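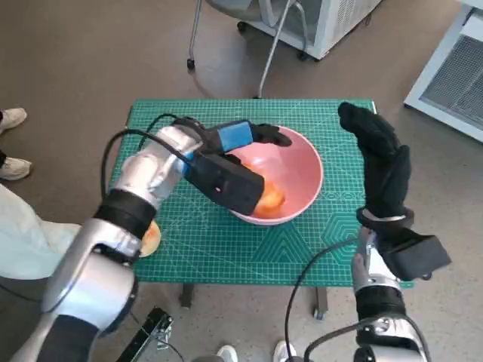
The open day at the Zornerel building in Clomerberg ran from ten to four, and I went mostly for the kitchen room on the second floor. I had read that it was laid out like an ordinary home kitchen and used for work on laying tables, putting food away and clearing up afterward. I teach home skills to adults, so that was my interest. The first table I stopped at had a green cutting mat on it, with a pink bowl in the middle and an orange, round fruit in the bowl. I use almost the same arrangement with my own beginners. A bowl with a plain rim and one piece of fruit is a good first exercise, and a mat in a strong color shows people where their work area ends.

I took the 606 bus from the station and got off one stop too early. The right stop is Olteanu, which comes after the bridge. The walk back along the river is pleasant enough, but there is no sidewalk on one side for part of the way. Parking was free for the day in the lot behind the building and it was full by eleven.

You sign in at the ground floor desk and get a paper sticker with a number. Mine was 733. The groups for the upstairs rooms were limited to 30 people, and the wait for the kitchen was longer than for anything else. I would go there first if you plan to attend the next one. The elevator was working but slow, and most people took the stairs.

Our guide was Paula Oprea. She has worked in the kitchen room for two years and before that she managed a school cafeteria. She did not read from a script. She let us stand at the tables for as long as we liked and answered questions as they came up, which meant the group spread out and some people missed things.

Most of the questions were about the tableware. Paula said they buy it in ordinary stores and replace it often. They prefer strong single colors because a patterned plate on a patterned cloth is hard to see. I can confirm this from class. I had a student with poor eyesight who could not find a white saucer on a white counter, and a colored mat solved it in a minute.

Someone asked why they bother with fruit when there are plastic copies. Her answer was that they use both. Real fruit rolls and bruises, and no two pieces have quite the same shape. Plastic fruit can stay out over a weekend. They keep a crate of each in the pantry, and the real fruit gets eaten by the staff at the end of the week.

The pantry was the part I liked best. It is a narrow room with open shelves on both sides, and every shelf has a label on the front edge in large type. Bowls are stored by color and then by size. Lids are kept on their own shelf standing upright in a rack, like files. The rack came from Prellach, a shop fitting company in the same town, and Paula gave me the order number off the underside, 3511, when I asked. I have not looked up the price yet.

There was a second demonstration after lunch on packing a lunch box, led by Tudor Sârbu. It was fine but rushed. He had three boxes to get through in fifteen minutes and the last one was packed while people were already leaving. The point I wrote down was to put the soft items in last and to leave the bread out until the box is otherwise full. He also wipes down the mat between boxes instead of at the end, and turns it over halfway through the day.

The food on sale in the courtyard was soup, rolls and two kinds of cake. The soup was gone by one. Coffee was served in real cups, with a deposit, and the line to return them was as long as the line to buy.

A few complaints. The signs on the second floor were too small and pointed to room numbers that were not on the handout. There was nowhere to sit upstairs except two chairs by the window, and both had coats on them the whole time I was there. Children under eight were not allowed in the kitchen, and that should have been on the website.

I left at three with a page of notes and a spare handout. I am going to relabel our shelves in August before the new group starts, and try the lids upright if I can find a rack that fits a shallow cupboard.

Comments (4)

Anca Neagu
I was in the group before yours I think. Did you get to see the laundry room? They closed it at noon and we missed it.

Gheorghița Dumitrescu
The bus stop thing caught me too. The screen on the bus was off.

Zamfira Ghiță
We store lids upright at our day center and it works well, but get a rack with wide gaps. The narrow ones only take flat lids - anything with a handle on top will not go in.

Anca Neagu
Thanks Zamfira, I was going to ask about that.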